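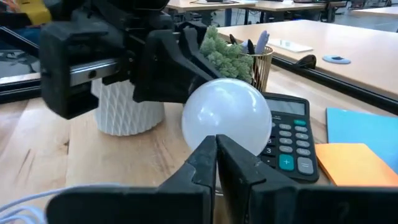 The old signal tower at Skellomura stands at the end of a coastal path and is reached by 177 stone steps. It was completed in two stages, and the change in the colour of the masonry is plain from the harbour. The lamp room is closed to visitors, although its original lantern, a smooth milky-white globe much like the frosted ball shown here, is kept in the entrance hall.

The climb is steep but well maintained, with 2 resting places on the seaward side. My companion, Jerome Soriano, preferred to remain at the lower one - the wind in December is considerable. Those arriving from Panside should note that the last bus back leaves at 4.15 pm and does not wait.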